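How Turning a Wheel Turns a Car

A car's front wheels have to point to the left before the car can go left. The driver does this with the steering wheel, which is fixed to a long rod called the steering column.

At the bottom of the column is a small gear called a pinion. Its teeth fit into a flat bar with matching teeth, called a rack. When the pinion spins, the rack slides sideways. Rods at each end of the rack push one front wheel and pull the other.

A large steering wheel makes the job easier. Your hands move a long way around the rim, and the rack moves only a short way. The short movement has more force. If the rim travels 400 millimeters and the rack travels 100, the force is multiplied by 4, minus a little lost to rubbing between the parts.

Most cars also have power steering. A motor or a pump adds extra force when the driver turns the wheel. Without it, parking a heavy car is hard work. 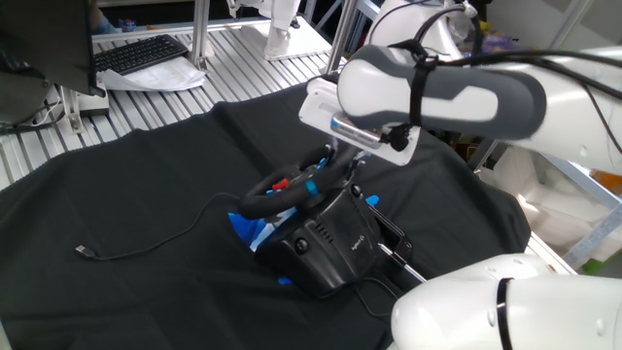 The two front wheels do not turn by the same amount. In a bend, the inside wheel follows a smaller circle than the outside wheel, so it must point inward more sharply. The rods are set at an angle to make this happen.

Words to know
Gear: a wheel with teeth.
Rack: a straight bar with teeth.
Rim: the outer ring of a wheel.

Text by Severin Marti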